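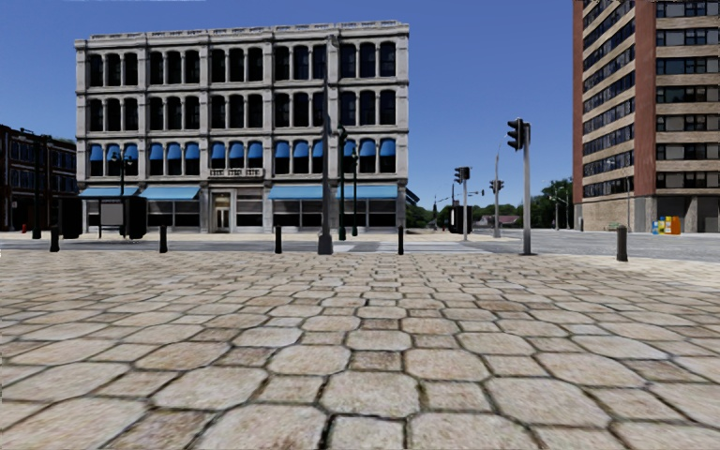 Do you need proper walking boots to walk in a town? Ordinary trainers will do, as long as they've got a bit of cushioning and you've already worn them in on a few trips to the shops.

I get asked this a lot, mostly by people who've decided to start walking in January and want to buy something first (I do understand, I love buying things). I started last August in a pair of old Skodetti trainers with a hole in one toe, and I did 94 walks in them before they finally went in the bin!

My route at the beginning was only 2 miles, out past the Nutholm bakery and home again, and I was worn out by the end of it. My neighbour Alistair Mowat had told me to go out at the same time every day and it was good advice, even if I grumbled.
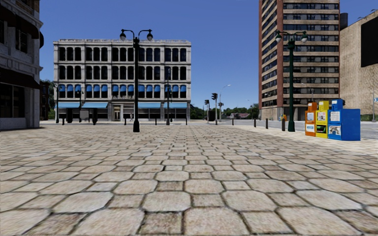

Anyway, socks. I think they matter more than shoes. Thick cotton ones gave me blisters on both heels, and I swapped to thin wool ones from Jorkik and haven't had one since. They're not cheap, but I wash 2 pairs in turn and they've held up really well so far.

Then there's what to carry. I take keys, phone, a bank card and a cereal bar, and that's it – I used to bring a rucksack with a flask and a spare jumper and I never touched either of them.

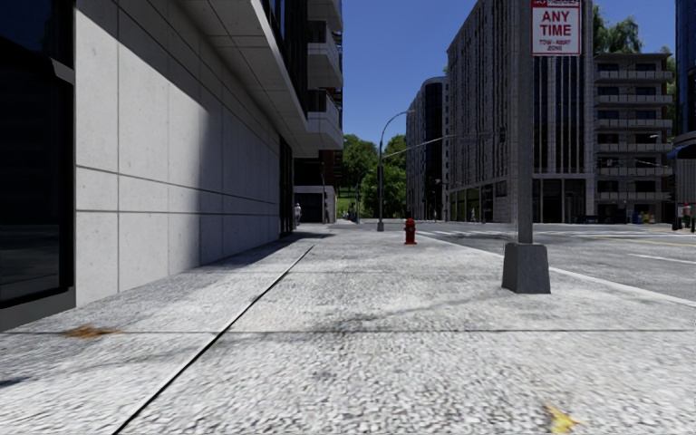 Wide pavement, blue sky, a couple of leaves.

The other thing is hills. Arnulfo Llanos, who I walk with when our shifts line up, swears by going up slowly and not stopping, and I'm the opposite, I charge up and then hang on to a lamp post. There are 300 steps up to Rengifo Park and we've argued about it on every single one.
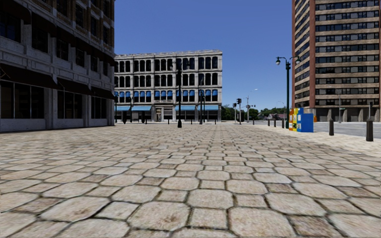
He does get to the top first, I'll give him that. Next week I'm going to try it his way and see how my knees feel, and I've still got to choose new trainers, so if you've got a pair you like, tell me in the comments!

Posted 1/25/23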